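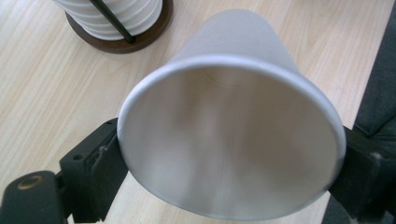 Wimlow Single-Wall Paper Cup, White

Item group: Hot and cold drink cups
Supplied by: Potside Catering Supply
Page last revised: 31 January 2025

The Wimlow is a plain white, single-wall cup for water, juice, tea and short coffee service. It has a tapered body and a rolled rim. The cup is sold unprinted. Custom printing is handled under the Tellidmont range and has its own order form and lead time.

Specification

Nominal capacity: 166 ml, measured to the brim
Wall: single, paperboard with inner coating
Rim: rolled
Finish: matte white
Lid: Kashyap flat lid, sold separately
Microwave use: no
Dishwasher use: no

Packing

Cups are nested in plastic sleeves and boxed. A full pallet holds 3,400 sleeves. Pallets may be stacked 2 high in dry storage. Do not place other goods on top of an opened box — the lower sleeves will deform and the cups will stick when pulled.

Use and handling

Fill to 7 mm below the rim when a lid is fitted. Press the lid down at one side and work around the rim until it seats at every point. A rim that has been crushed or flattened will not hold a lid.

For drinks near boiling, use a sleeve or the double-wall Tellidmont cup. Single-wall board passes heat quickly, and a second cup placed over the first takes up more dispenser stock than a sleeve does.

The cup fits most wall-mounted and counter-top tube dispensers with an adjustable collar. Set the collar so that one cup releases with a light pull. If two come away together, tighten the collar by one notch.

Storage

Keep boxes off the floor and away from steam, sinks and strong odors. Reseal part-used sleeves. Board that has taken up moisture goes soft at the base seam first, and such cups should be thrown out.

Disposal

The inner coating limits where the cup is accepted for recycling. Check local rules before placing it with mixed paper.

Ordering

Sold by the box or by the pallet. Box orders ship from stock. Pallet orders placed now are scheduled for February delivery. Lids and sleeves are listed under Accessories and are not included in the cup price.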